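Tusthorpe Rug Library: Frequently Asked Questions

How does borrowing work?
You pick a rug, pay your deposit, and take it home for up to 300 days. We have 322 rugs on the books, and on a good Monday we know where most of them are.

What does it cost?
Membership is $30 a year. Runners and bath mats are free with membership. Anything bigger than a door is $5 a month, and yes, people have brought in doors to argue.

Can I swap if I get bored?
Any time. One member in Istedport has been through the whole beige section and is now starting over.

Do you have shag?
More than we would like. Shag rugs live on the back racks, next to the good vacuum. Please pick out paper scraps and crumbs by hand before you return one, as a vacuum will chew paper into confetti and push it down into the pile. 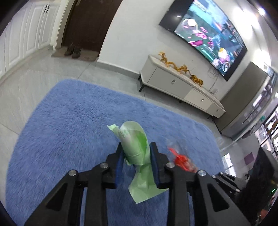
Photo: Beatrice Kimaro / Tusthorpe Rug Library

Will you deliver?
Our van, Ruppert, runs to Trernent and back twice a week. Delivery is to the front door. Stairs are between you and your friends.

My dog did something to the rug. Do I need to say what?
Tell us "dog" and we'll take it from there. The cleaning fee is $25 whether you give details or not.

Can I donate a rug?
Please email first, with measurements. "Living room sized" is not a measurement. We can't take anything with moths, glue on the back, or a family dispute attached.

What if I want to keep one?
Ask at the desk for the buyout price. Your deposit counts toward it.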